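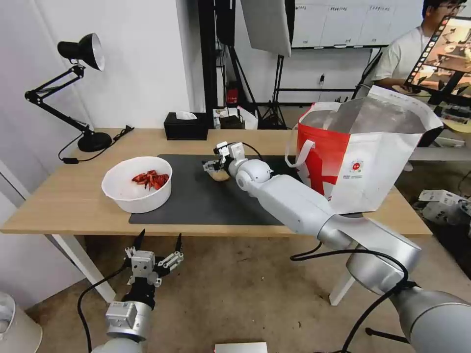
# Traltico (band)

**Traltico** are a doom and folk metal four-piece from Stemham, a mill town with one good rehearsal room and a lot of rain. I keep this page for my own music encyclopedia, so if it sounds like a fan wrote it, well, a fan did. I've tried to stick to what's on the sleeves, what the band has said from the stage, and what I could check against my own shelf of records (which is too full, I know).

## Early days

The band started as a three-piece playing very fast thrash, and if you've only heard the later records that's a hard thing to picture. The first demo has six songs and is over before your coffee has cooled. It was sold on cassette at shows, with a photocopied cover and the track list in the wrong order, and the drummer still calls one of the songs by the name it was misprinted under.

The slowdown came when the original guitarist left and the bass player moved over to guitar. He tuned it down to where his bass had been, more or less, and the riffs had to stretch out to make room. A new bassist came in from a wedding band, and a few months later she brought along her hurdy-gurdy. I love that thing. On the early recordings you can hardly pick it out, but live it cuts straight through everything – it sounds like a door the size of a barn swinging open.

## *Moen*

The first full album is *Moen*, put out by Zallow, a tiny label that had mostly done noise and field recordings up to then. The vinyl run was 400 copies, all on black, with a lyric sheet folded in so tightly that most of them have torn at the crease by now. Mine certainly has.

Musically it's a record of two halves. Side one is the heavier side, four songs that lean on the same low drone and build up slowly, with the vocals buried way back. Side two is quieter and odder. "Salt Ladder" has no drums at all until the last verse, and "Weir" ends on a long stretch of hurdy-gurdy and feedback that fades into the run-out groove. Reviews at the time were split. The heavy music zines liked side one and wondered what had happened to the rest, while the folk people who somehow got hold of a copy said the exact opposite!

For what it's worth, I think side two is where Traltico turned into Traltico. The first side is good, but plenty of bands could have made it.

## The long one

The second album is called *Eighty*, and it runs for 80 minutes, spread over a double LP. There are only five songs. The title track takes up the whole of side three, and the band used to play it live without a break, lights down, no talking before or after. I saw it done that way once and my knees have never forgiven me.

This is the record that divides fans the most. Some find it baggy, and I'll admit "Under Millstone" could lose a few minutes from the middle and I wouldn't miss them. But the singing is so much better here. The guitarist handles the low parts and the bassist takes the high ones, and for the first time the words are up front where you can hear them. Most of the lyrics are about rivers, flooding and old boundary walls, with a couple of love songs tucked in if you listen for them.

Zallow put this one out too, and pressed it again the next April after the first batch sold through. The second pressing has a gray spine instead of a white one, and a slightly louder cut. I prefer the first, though I've met people who will argue the other way all night.

## Live shows

Traltico don't tour much. The longest run they ever did was 21 dates, all in small rooms, with the hurdy-gurdy riding in the front seat of the van wrapped in a sleeping bag. They came home from that with a live tape, sold only by mail, which has the best version of "Weir" by a mile.

They play a hometown show every year on 27th May at the old Stemham corn hall. It began as a one-off to mark the release of *Moen*, and people kept asking. The set changes each time, but they always open with something from the thrash demo, played at the original speed, and it's a riot. Bring earplugs – the hall is all stone and the cymbals go everywhere.

## Sound and gear

Fans ask about the guitar tone more than anything else. It's two amps run side by side, one clean and one filthy, with the clean one turned up further than you'd expect. The drums are recorded with very few microphones, and you can hear the room on everything except the demo. The hurdy-gurdy goes through a bass amp, with a distortion pedal that gets kicked on for the big endings.

## Releases

- *Demo* (cassette, self-released)
- *Moen* (LP, Zallow)
- *Eighty* (double LP, Zallow)
- *Front Seat* (live cassette, mail order only)

A third studio album has been mentioned from the stage a few times, and one new song has been in the set under the working title "Lantern Tax." I'll add a section for it once there's a sleeve to check against.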